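Wulon Tabletop Utensil Set — README

Release 4
Last edited 01/04/2021

Maintained by Yetunde Idahosa and Ayodele Akpan. Label review by Chinyere Shehu.

Contents of this file

Scope
Folder layout
Subject: utensil and container
Labeling rules
Subject: the tabletop
Splits
Known problems
Changes
Terms of use
Contact

Scope

Wulon covers one household activity: putting light plastic utensils into a clear plastic container on a wooden table, and taking them out again. It is meant for work on transparent and pale objects, where outlines are weak and the background shows through. There is no food in the set, and no crockery. Knives were dropped at the planning stage and are not coming back.

The set holds 1000 labeled stills. Of these, 371 are labeled with the utensil inside the container. The rest show the utensil elsewhere, or no utensil at all. All stills are in color.

This is not a benchmark. There is no leaderboard and no reference score. Users who publish scores should state the release number, as labels changed between releases and results do not carry over.

Folder layout

stills/ — the pictures, one folder per sitting
labels/ — one text file per still, same base name
outlines/ — container outlines, where drawn
splits/ — three plain lists of base names
notes/ — sitting notes, typed up by Tanko Iyamu
CHANGES — plain text, newest entry first

A sitting is one continuous stretch of work at one table. Sittings are named after the place: Brernholm, Chukwu or Fistton. Several sittings share a place, so the name is followed by a letter. File names inside a sitting are in capture order. Base names are unique across the whole set, and the lists in splits/ omit the folder.

Subject: utensil and container

The utensil is labeled by type (fork, spoon), color and placement. Placement has these values:

inside — the utensil is within the container walls
outside — on the table, clear of the container
rim — touching or crossing the rim
none — no utensil visible

Seen through a clear wall, a utensil inside the container can look much like one standing behind it. Labelers were told to decide from the still alone and to use "unsure" where the walls gave no help. The neighboring stills in the sitting were not to be consulted.

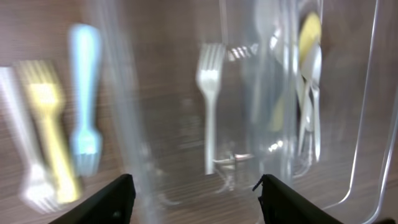 Placement: inside. White plastic fork, tines up, clear container on wood.

The fork is the easy case. Its tines separate well against the brown wood, and the change in width at the neck gives a second cue when the tines are lost in glare. Spoons are harder, and most of the "unsure" labels belong to them.

Glare on the container is not labeled as an object. Short bright bars and streaks next to a utensil are easily taken for a second set of tines. In release 2 a number of these had been labeled as forks. Chinyere Shehu went through the affected sittings and removed them.

Small shiny items near a utensil get the label "other" unless their type is plain. Do not read "other" as trash or as part of the utensil. It means only that the labeler declined to name the thing.

Labeling rules

1. Label what the still shows. A container is "clear plastic" if the table can be seen through it.

2. Draw the container outline along the outer rim. If the rim leaves the picture, stop the outline at the picture edge and set open = yes.

3. Where several rims or walls overlap, draw the outermost outline only. Set nested = yes. Do not try to settle whether the inner lines are compartments or separate pieces stacked together.

4. Wood grain seen through plastic is still table. It is not to be marked as texture on the container.

5. Dark or bright patches on the tabletop are labeled "patch" with no cause given. Stain, shadow, wear and reflection were separate values in release 1, and the labelers could not agree on them.

6. Specks smaller than a fork tine are left unlabeled.

7. If part of the floor or wall shows past the table edge, label it "background". No distinction is made between the two.

8. Set table = major in stills where the tabletop takes up most of the picture. These are useful for checking false detections, as grain lines can run in long curves that resemble a rim. The container, where present, is still outlined under rules 2 and 3. 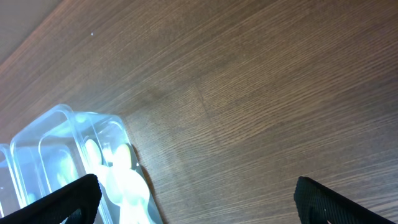

Subject: the tabletop

All tables in the set are wood and were used as found. No cloth, mat or board was laid down. Species and finish were not recorded, and requests for them cannot be answered.

Light is uneven across most sittings. No attempt was made to correct it, and the stills have not been color balanced. Users who normalize brightness should check the container rims afterward — strong settings tend to remove them.

Splits

Training, validation and test lists are divided by sitting, so no sitting appears in more than one list. Musa Onyeka drew up the lists in February and they have not changed in this release. Please do not shuffle across sittings. The grain of a table is distinctive, and a model can learn the table in place of the utensil.

Known problems

— Container outlines are missing for part of sitting Fistton B.
— "rim" is used too freely in the early Chukwu sittings. Treat it as unreliable there.
— Outlines with open = yes are sometimes closed along the picture edge by older viewers. The stored points are correct.
— Color is given as "white" for several utensils that may be pale gray.

Changes

Release 4: false fork labels from glare removed. Rule 3 reworded.
Release 3: nested flag added.
Release 2: table causes merged into "patch". Outlines added.
Release 1: first issue, labels only.

Terms of use

Free for study and teaching. Keep this file with any copy, and do not redistribute altered labels under the Wulon name.

Contact

Label errors go to Chinyere Shehu, with the base name and the line in question. Questions about the sitting notes go to Tanko Iyamu.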